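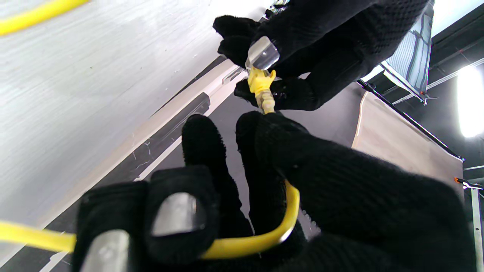
Yellow extension cord, plug end with the tan ribbed neck.

PRESS RELEASE
22 April 2020
For immediate use

Stoto opens cord and plug counter at Prustel, drop-off only for now

Stoto, the small-repairs shop on Pacheco Street, is taking in extension cords for checking and re-ending starting this week. Drop-off at the Prustel side door. Front door stays locked until further notice, please don't knock.

Why now. Everybody is working from the kitchen table or the garage and every old cord in the house has come out of the closet. Calls to the shop more than doubled since the start of the month. Most are the same thing: cord is fine, plug is not. Loose blade, cracked neck, jacket pulled back where it goes into the plug.

What we do:
Full length check of the jacket, by hand
Plug and socket ends looked at, tightened or replaced
Continuity and ground test
Coiled, tied and tagged with your ticket number

What we dont do: cords with tape over a cut, cords that have been under a car, anything with the ground pin snapped off on purpose. Those get recycled, tell us if you want it back instead.

Cost. Checking is free through the end of April, limit 2 cords per household. New plug end is parts only. The first 200 tickets are covered by a grant from the Monum neighborhood fund, 61 already gone as of this morning so don't wait too long. Contractors and food trucks, call first, seperate pricing.

How to drop off. Put the cord in a bag, name and phone number on the bag, leave it in the gray bin by the side door. Please wipe it down. No loose cords in the bin, we had a real knot on Monday. Bags sit overnight before they get opened. You get a text when it's ready.

A few things to check at home first. Look at the neck, where the cord meets the plug. If it bends in a sharp kink there, stop using it. Pull the plug by the body, never by the cord. Don't run cords under a rug. Unroll the whole thing before plugging in a heater or a saw, a tight coil gets hot.

Pick-up is same door, afternoons, weekdays. Tickets not picked up in 2 weeks go to the shelf inside, we don't throw them out.

Editors: the photo on this release is free to use, credit Stoto. Bigger file on request from the shop desk.

Contact: Stoto shop desk, Prustel building, unit 111, Pacheco Street. Leave a message, we call back same day.

###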